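Working notes and data card for the Jalletti fan-reply corpus, version 2. Maintained by Brenda Quiroga. Replaces the version 1 card, which described the `tone` column incorrectly.

## Summary

The corpus holds public comments left under celebrity posts, together with any reply the celebrity account made. It was built to study how performers answer hostile comments aimed at their fans. Each row is one thread: the fan's post, the comment that set things off, and the reply if there was one.

The threads come from 46 artist accounts, mostly pop singers and a few actors. Account names are replaced by codes (`A01` to `A46`). The key is kept outside this repository and is not shared.

## Files

| File | Contents |
|---|---|
| `threads.csv` | One row per thread, all text fields |
| `labels.csv` | Tone and target labels, joined on `thread_id` |
| `accounts.csv` | Account code, field of work, follower band |
| `barbieri_map.json` | Maps the old Barbieri label set to the current one |

All files are UTF-8. Emoji are kept as typed. Line breaks inside comments are stored as `\n`.

## Fields in `threads.csv`

- `thread_id` – string, unique
- `account` – code of the artist account
- `fan_text` – the fan's caption or post; empty when the post was a video with no caption
- `trigger_text` – the comment that drew replies
- `reply_text` – the artist's reply; empty if none
- `reply_delay` – minutes between trigger and reply, `-1` if no reply
- `deleted` – `1` if the trigger was gone when the thread was checked again in June

Rows with `deleted = 1` keep their labels but have `trigger_text` set to an empty string. Scripts written for version 1 treated these as missing and dropped them, which raised the reply rate. Check for this before comparing results.

## Labels

Two readers labeled each thread separately. A third settled disagreements. Tone is one of `kind`, `joking`, `stern`, `hostile`, `unclear`. Target is one of `fan`, `artist`, `other`.

Replies made only of emoji are labeled `unclear` unless both readers picked the same tone. Song lyrics used as a reply are labeled by their use in the thread. Threads where a fan club account spoke for the artist are marked `target = other`, and this is the weakest part of the set. It should be redone.

## Splits

The split is by account, so no artist appears in two parts. Within `train`, threads are capped at 90 per account. `dev` and `test` have a cap of 20. Without a cap, two very active accounts would fill most of the training part.

## Filtering

Removed before release:

1. Threads in which the fan stated an age under 18.
2. Phone numbers, street addresses and email addresses, replaced with `[removed]`.
3. Giveaway and ticket spam, caught with the Zastirov filter at a threshold of 70.
4. Exact copies of the same comment under the same post.

The spam filter also takes out some real comments that mention tour dates. The removed rows were not kept.

## Known problems

- Replies posted as video or voice are missing. Only text is covered.
- English only. Mixed-language threads were dropped if the reply was in another language.
- `reply_delay` is wrong for account `A20`, where edit times were saved in place of post times. Leave that account out of any timing work.
- Sarcasm is split between `joking` and `stern` with no clear rule.

## Use

Research on online manners, moderation and fan culture. Do not use it to identify fans or commenters, and do not try to match codes back to artists. Removal requests go through the Flurkthorpe issue tracker with the `thread_id` in the title – no other details are needed.
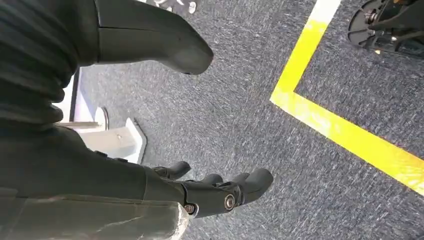

*Fig. 1. Black robotic hand over gray speckled carpet.*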